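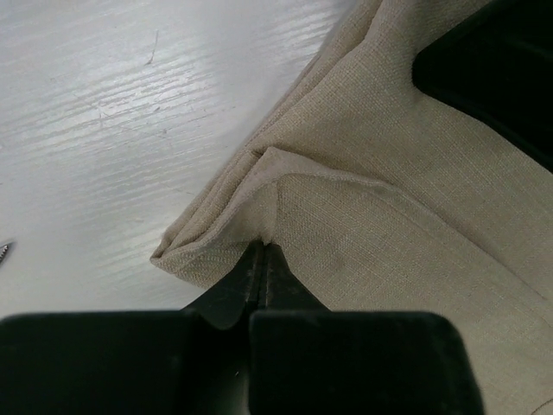
Attachment 1. Gripper tips at the folded corner of the beige cloth.

Ticket 426: Replacement gripper fingers, two-arm cloth station
Status: Open, awaiting budget approval
Opened by: Danilo Aquino
Date: 2026-06-17

Summary of request
The Idside workshop requests funds for new gripper fingers for both arms of the folding station. The operators report that the present fingers do not release thick corners cleanly. The equipment line holds 1,000 dollars through the end of the budget year. Two offers have been received. Betlow quotes 700 dollars for a full set for both arms. Skotard quotes 1,897 dollars for complete gripper units, including servos and cables.

Attachment 2. Both arms on the shared rail, with the cloth between them.

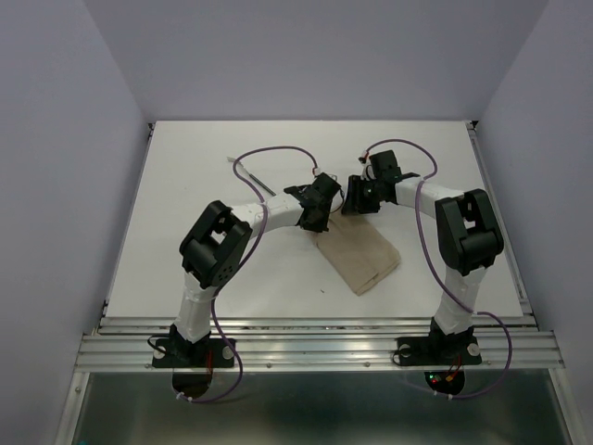 Renato Dalisay replied that the Skotard offer could not be considered under the present line and asked whether the servos had been tested before complete units were priced.

Response from the workshop
Both servos were tested in March and met the limits in the service manual. The request is therefore reduced to fingers only. The mounting rail and the arms will be kept. Purchasing is asked to confirm that the Betlow price includes shipping to the Magbanua building.

Attachment 3. Rolled cloth held between the fingers.

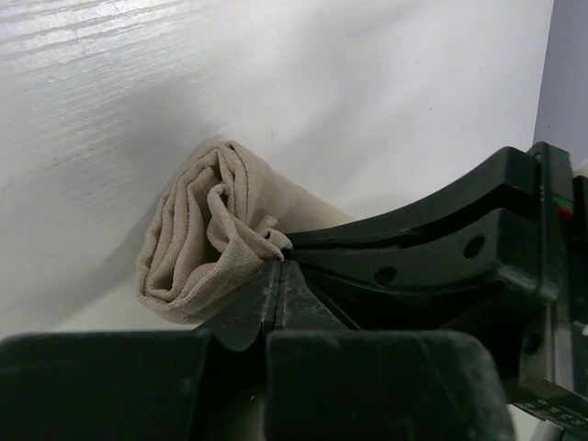 Purchasing answered that shipping is included, but that spare screws must be ordered separately and charged to the supplies line.

Next action
D. Aquino to submit the revised form with the Betlow quote attached. The Skotard quote is to be kept on file for next year's equipment plan.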